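Speaker notes: Keeping Apples Through the Winter
Ottar Myklebust, Sidville Garden Club, 20th March

Slide 1. Title
Say hello, check that the back row can hear. Handouts are on the side table. Questions at the end, except about words I haven't explained.

Slide 2. Where I'm coming from
I have kept a small orchard outside Gotau for most of my working life. Last fall we picked 2168 pounds and put 2131 into storage. The rest were bruised or had worm holes and went straight to sauce. That first sort matters more than anything else I'll say tonight.

Slide 3. Which apples keep
Late apples keep better than early ones. Thick skin helps. A summer apple is good for a couple of weeks and then turns to meal. Ask for hands: who has a late variety at home? If someone brings up Paracha, say I've grown it for six years and it holds until spring in a good cellar. Flavor improves after December.

Slide 4. Picking
Lift and twist. If the stem doesn't let go, leave it another few days. Keep the stem on. Don't drop apples into the bucket, set them in. Don't wash before storing. Wash when you eat them.

Slide 5. Temperature and damp
Just above freezing is best, with fairly damp air. Most basements are too warm and too dry. An unheated garage works if you watch the cold nights. A pan of water on the floor helps with dry air. Pass around the thermometer.

Slide 6. From storage to the kitchen
Bring up only what you'll eat in a few days. Apples soften fast at room temperature. Keep them away from bananas and potatoes.

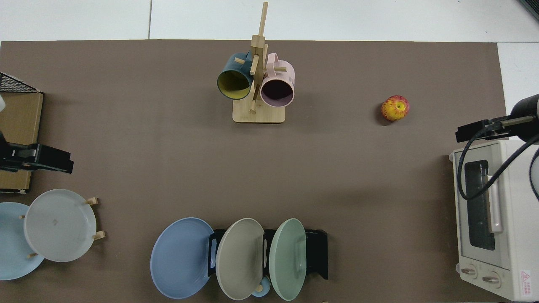
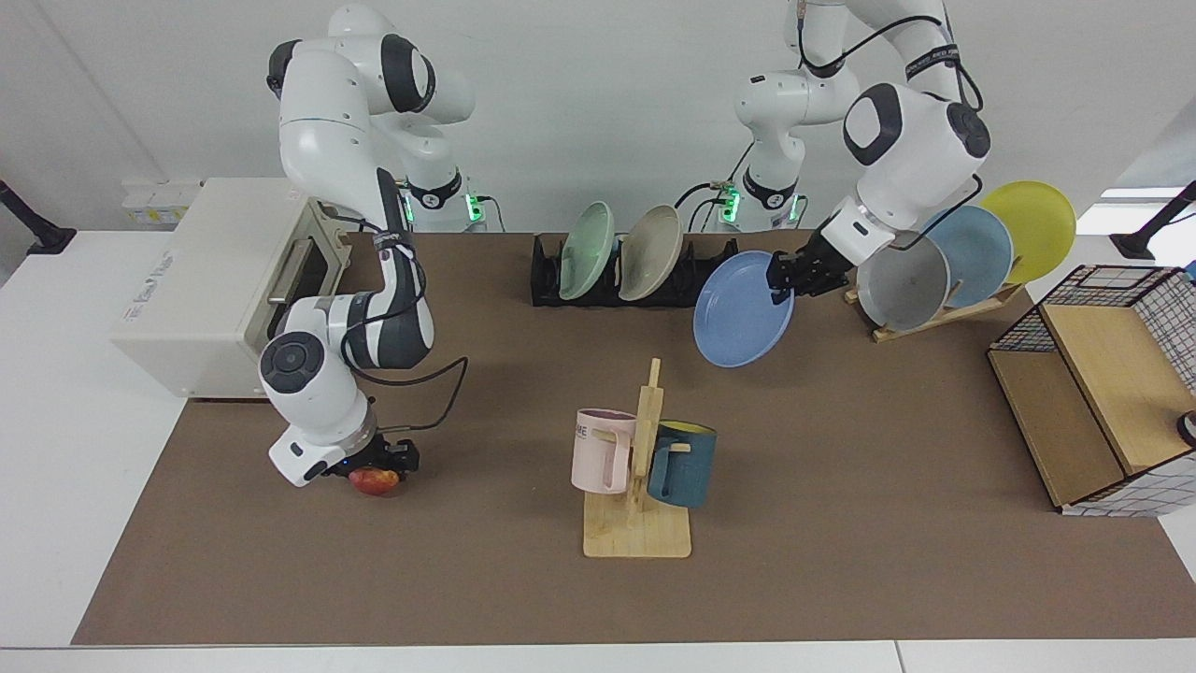
A red apple with some yellow in the skin.

Color is a poor guide once an apple has been stored. Press near the stem with your thumb. If it gives, cook with it. Smell is useful too. A musty or winey smell means go through the whole box.

Slide 7. Boxes and wrapping
Single layers if you have the room. I don't, so I use two layers with newspaper between. Rellness sells slatted trays and I own a few, but plain cardboard works. Wrapping each apple slows rot from spreading. It takes me two evenings to wrap 600. One winter I skipped it and threw out 200 by the new year.

Slide 8. Checking
Every other week. Take out anything soft or spotted. Write the variety and picking week on each box, on the end and not the lid.

Slide 9. Questions
Likely ones: freezing slices (yes, with lemon juice), mice (metal mesh), storing pears (separate talk). Remind people to sign up for the pruning day before they leave.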